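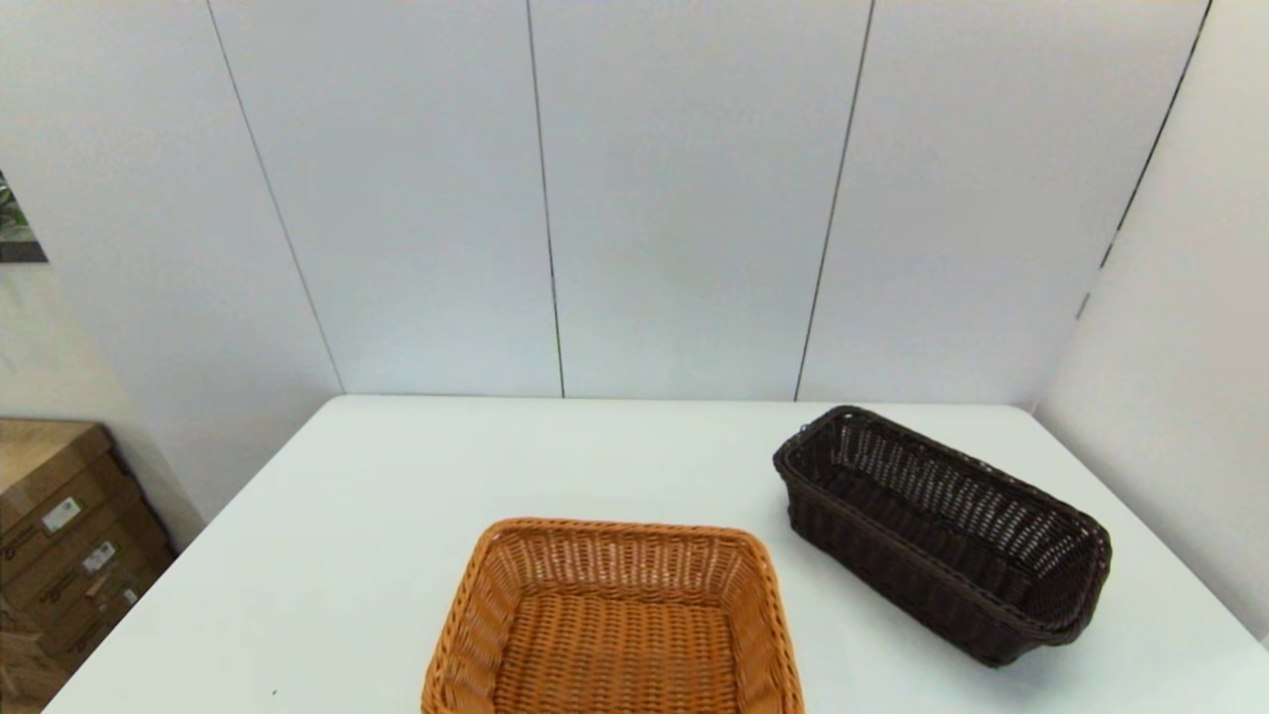
Trorik Two-Finger Gripper: Setup and Care on the Basket Cell

Dec 13, 2023
By the Oltard workshop

We've had the Trorik on our basket cell since July and we like it more every month! It's a plain two-finger gripper with a camera down at the wrist, and nearly every job on it can be done with one hex key and a bit of patience. What follows is how we set it up and keep it going (part number 3034 for the finger pair, if you only came for that).

Fitting the fingers

Slide each finger onto its block and start the screws by hand before you tighten anything. Close the gripper slowly and look at the tips from the side. If one tip sits ahead of the other, loosen that finger, nudge it and close again. We put a paint-pen line across each screw head afterward, so a glance tells us whether it has moved.

Setting up for baskets

Woven baskets are a great test piece. The rim gives, the weave catches, and two baskets from the same shelf can feel completely different to the gripper. Start with a low closing force and go up in small steps until the rim stays put through a full lift. Our saved recipe is number 369 in the Plostska controller, and we run the first 20 lifts after any finger change at reduced speed.

Teach the approach high over the rim and come down straight. With a narrow basket, teach the angle too, or one finger lands on the weave!

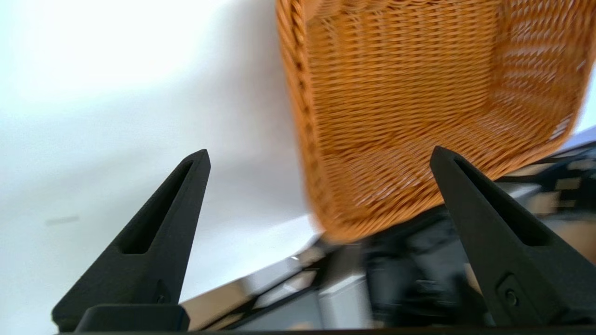

Trorik fingers and a tan woven basket, from the wrist camera.

Looking after it

Wipe the finger faces with a dry cloth at the end of a shift. Baskets shed little bits of strand, and they love to hide in the long slots, so a soft brush is handy (an old toothbrush is perfect). Every 7 days, check the screws against the paint lines and run the gripper fully open and closed with nothing in it. Listen for a click near the end of travel. On ours that has always meant grit in the slide, and cleaning cured it.

Swap the fingers as a pair, even when only one looks tired. Power the cell down first, then teach the closed position again before loading a recipe.

Spare fingers and screw kits are listed under Nông in the parts catalog.

Last updated by the Oltard workshop: finger change notes added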